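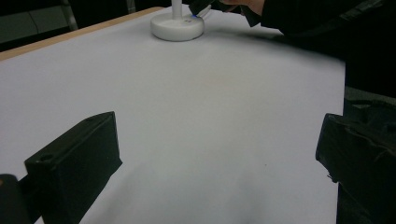 4.2 Covers and the custody of shared tables

Shared tables attract rules at a rate out of all proportion to their value. The Welmont inventory priced its large tables modestly and then devoted 41 clauses to them, several concerning glue. We were interested in a narrower matter, namely what happens to people's behaviour when the table is covered.

Interview respondents at both sites treated an uncovered table as belonging to the building and a covered one as belonging to whoever had put the cover on. At Gidport this claim was honoured even when the person had gone home. One respondent described eating lunch standing up for most of June beside a table with a sheet of paper on it. Asked whether she had considered moving the paper, she said it was not her paper.

Covers also seldom match their tables, and the strip left over has a social life of its own. Figure 2 gives the ordinary case: a white sheet, with a narrow band of light wood showing along one edge. In the Gidport interviews this margin was understood as common land. Mugs could be set down there, and keys, and on one occasion a trombone mouthpiece, without anyone feeling that a boundary had been crossed. A mug placed on the cover itself was remembered for months.

Figure 2. White sheet over a tabletop, wooden edge exposed.
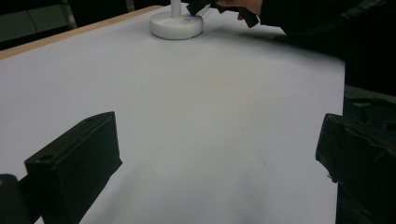

The Manard typology (Sundaram's extension of it, at any rate) sorts covers into protective, ceremonial and territorial. We found the three hard to keep apart. A cover laid down to protect the table from paint was still there after the paint had been put away, by which time it was protecting the table from other people. Kamala Sundaram has argued that such drift is gradual. Our respondents put it at the length of a tea break.

Colour seems to matter, though less than we had hoped when we budgeted for it. White covers drew more deference than brown ones at Welmont, and respondents spoke of not wanting to be the first to mark them. Brown paper inspired no such scruple — people wrote phone numbers on it, tested pens on it and, in the Carrilho Room, worked out a fairly ambitious kitchen renovation.

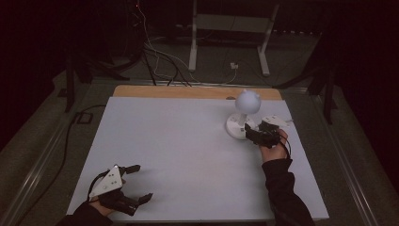

Rigid covers complicate the picture. A board resists creasing and cannot easily be folded up by a stranger, so its claim on the table lasts longer, but it is also more readily mistaken for the table. Seven respondents cleaned theirs with great care for a full season before learning that there was something underneath. We coded these cases as protective, on the grounds that the table had certainly been protected.

Written rules had little effect on any of this. The Welmont clauses require that covers be removed by 9 p.m., and every respondent who could recall the clause had understood it to apply to the other groups.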